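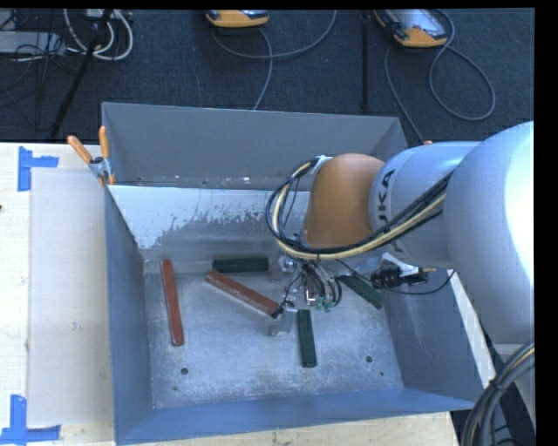

El KUKA con la caja gris azulada, barras rojas y verdes dentro.

Sábado 4 de junio. Entrada rápida que me tengo que ir.

Llevo toda la semana comparando dos pinzas para sacar barras de una caja metálica: la Skukel, la de siempre, y la Trandlow, que me dejaron en Ultevville para probar. Mismo brazo, mismo programa, mismas barras. 60 intentos con cada una.

Skukel: 40 buenos. Trandlow: 452 gramos más ligera y se nota, el brazo frena mejor y no cabecea al llegar. Pero los dedos son cortos. Con la barra en diagonal, bien. Pegada a la pared y paralela a ella... un desastre, no cabe el dedo y acaba empujando. No pongo total porque los últimos los hice con la presión mal puesta y no me fio. Repetir el lunes.

Cosas sueltas:

- El fondo de la caja está rayadísimo y brilla. La cámara se vuelve loca con los reflejos, sobre todo con las verdes oscuras. Las rojas las pilla casi siempre.
- Los cables. Siempre los cables. Ese bucle de la muñeca me quita giro, cuatro veces he tenido que parar a mano.
- La pared del fondo inclinada ayuda mas de lo que pensaba, la barra resbala y cae hacia el centro.

Falta probar los dedos largos de Zerouali, que siguen sin llegar. Si alguien los ha montado en una Trandlow que me diga si hay que cambiar los tornillos, porque en la hoja no pone nada y no quiero pasarme de rosca otra vez.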